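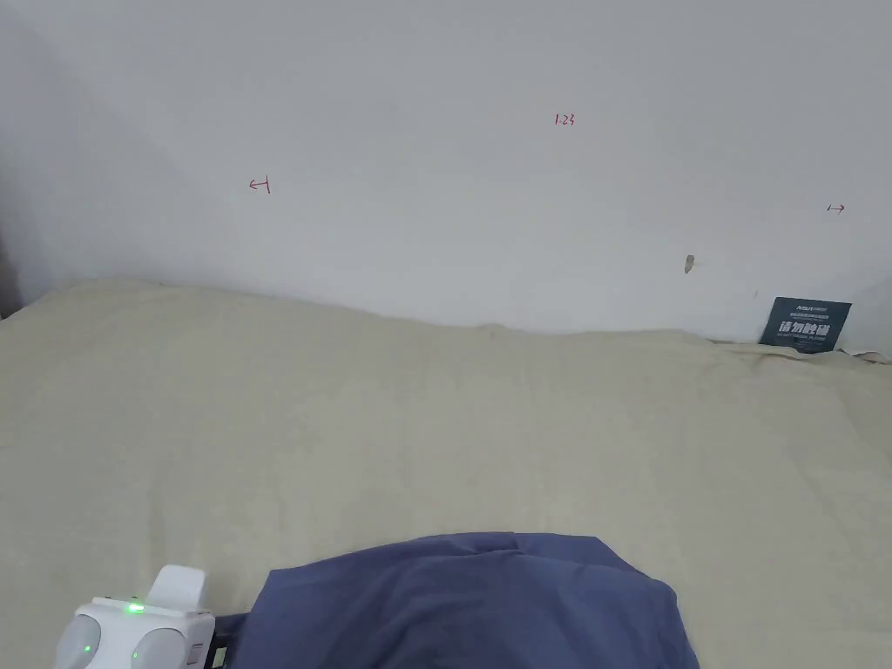 VACANCIES / TECHNICAL STAFF

Gripper technician for the bedroom cell (part-time), Ernen

Drornholm is looking for a careful person who will look after the hand-held grippers and the bedroom cell at our site in Ernen. The cell is one bed against one wall, and it must be ready each morning before the operators come. The post is for 20 hours a week and starts as soon as we find the right person.

Your work will be mostly this:

Check the grippers before each shift. Look at the indicator lights, the pivots and the screws of the fingers, and the pads. Open and close each gripper by hand and listen for a dry joint.

Set up the bed and the small things which are used on it, such as clothing and phones, following the sheet for the day. The marks on the wall are our reference — please do not wipe them off or paint over them.

Change worn pads and finger parts, and write each change in the repair book. We keep 6 grippers in use and 2 in reserve.
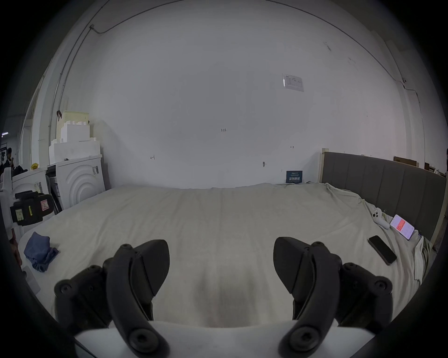 Gripper with fingers open, over the bed in the Ernen cell

What we ask from you: you have repaired small mechanical things before, at work or at home. You can use a torque screwdriver and you can read a simple drawing. Robotics experience is welcome but not necessary. You will learn the calibration from Anas Metwally, who has kept the cell until now and moves to our Rornier project in January. The training takes roughly four weeks and is paid in full.

We speak English in the workshop. It does not have to be perfect, but your notes must be clear for the person who opens the book after you.

Please send a short letter and your CV to Sirkka Kemppainen, Technical Staff, before the closing date, 11 Jul 2022. Tell us in the letter about one thing you repaired and what was difficult in it. Questions about the hours or the contract go to Chaimae Bouzid at the same office. Candidates we invite will spend a half day with us in the cell, and travel costs are paid back.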